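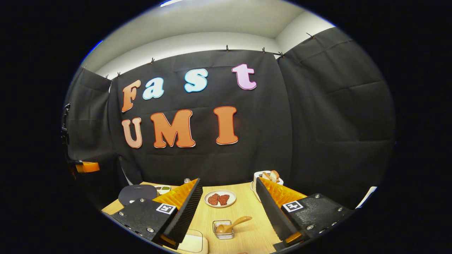
Cookies help us run this site. Accept | Settings

The Small Table

March
By a Vemstead contributor

Print this page | E-mail to a friend

She set the table at 6, as she always did, and pulled the black curtains across behind it. They had come from the old theatre in Vemstead, 84 pence a yard, and they hid the damp patch on the wall very well.

Her brother was late. He worked at Prillisier now, over the river, and the bus stopped wherever it liked. She put the greens in the white dish and moved it towards the back. Then she moved it forward again. It was a small table and there weren't many places for a dish to go.

When they were children their mother had served everything in that dish. Peas, mostly. He used to push his to the rim and leave them there until they were cold, and their mother would take the dish away without a word and bring it back at breakfast.

The bell went. He stood on the step with his collar up and an envelope in his hand.

"It's almost 500," he said. "From the sale of the piano. Half of it's yours."

"I thought you were keeping the piano."

"I thought so too. There isn't room for it."

She took his coat and hung it on the hook. He went through and looked at the curtains, then at the table.

"You kept the dish," he said.

"You can have it if you want."

He sat down and pulled it towards him. He ate one piece with his fingers, then another, and asked if there was any salt. She went to the kitchen to fetch it. When she came back he had put the envelope on her side of the table and was still eating.

Sign up for our newsletter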